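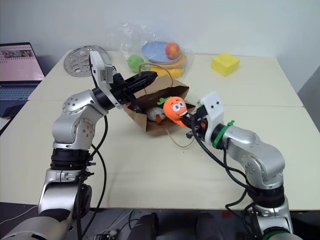 The toy kitchen drive at the Reranholm library wrapped up last night, and I came home with tape on my sleeves and a head full of pretend groceries. I signed up because Raelene Grimshaw caught me at the returns desk and asked if I had two hours free, and I stayed for five. We were packing play food for the preschool rooms on both sides of the river, and some of it is so much better than what I had as a kid! There's an orange plush carrot with big cartoon eyes and a huge white grin that I would have carried everywhere until its leafy top fell off. It goes in the brown paper bag with the string handle, next to a round white thing that I took for a garlic bulb and Raelene insists is an onion. (We have agreed to let the four-year-olds settle it.)

So, the news part. The drive brought in enough for 38 kits, up from last year, when Raelene remembers running out of everything except plastic bananas. Each kit goes to one classroom and is supposed to hold enough for a corner shop or a small kitchen, whichever way the kids decide to play it. The first ones go out to the Vesstead preschool, and the rest get picked up from the side entrance over the next couple of weeks.

Most of the donations came from families clearing out closets. A big box also arrived from Tsoukalas, the housewares store on the corner, which cleared its toy shelf before the remodel and sent over whatever was left. Lorenz Pfister wheeled it across the street himself on a hand truck with one bad wheel, and you could hear him coming from the periodicals room.

The packing rules are simple and we still managed to argue about them for a good half hour. Soft things go in paper, hard things go in clear plastic, so the teachers can see what they've got without dumping it all out. That means the plate, the apple and the banana share a clear bag and the plush vegetables get the paper one. It works fine until you get to the foam cheese. Is foam soft or hard? Kasun Hettiarachchi says soft, on the grounds that you can throw it at somebody. I say it has corners and belongs with the plate. We ended up leaving the yellow cheese blocks for last and putting them wherever there was room, and I think that's how most of the shop sets in this town are going to end up with cheese in the vegetables.

Paper bags were my idea, I admit it, and I'd like to defend them a little. They crackle, kids love the sound, and when the bag rips you fold it up and start another. Severin Eberhard would have preferred bins with lids and said so more than once. He has a point about rainy pickup days. He also brought 90 bags from his own garage, flat and still in the bundle, so I'm not going to complain about Severin! One tip from a slow learner: lay the bag on its side to load it. Stand it up and the big vegetables wedge themselves across the top and everything small disappears underneath. On its side you can slide the pieces in from the front and see what's already in there.

A few things we could still use, if you're cleaning out a playroom this spring:

- toy plates and cups, any color, no cracks
- plush or felt vegetables (we are swimming in fruit)
- pots and pans in play size, with or without lids
- a cash register that still rings, please, we had only one and everybody wanted it for their own kit

Please wash the hard stuff before you drop it off. We went through two bottles of dish soap on the first afternoon, and the sink in the staff room is not built for that kind of work. No batteries that have leaked, and nothing small enough to swallow. If you're not sure about size, there's a measuring tube at the front desk and they'll let you use it.

The next packing session will be in December, when the drive comes back with the winter book sale. Before that there's a plan to fill a shelf in the children's room with a play kitchen that stays put, so kids can use it while their grown-ups look for parking receipts and library cards. Vinzenz Aigner is building the counter in his shop at home and has asked for opinions on height. Raelene measured her grandson against the book cart and sent the number over, and I believe that's what's going to be used.

Drop-offs go to the front desk any time the library is open. If you've got a foam cheese, bring it along, and tell Kasun it goes with the plates.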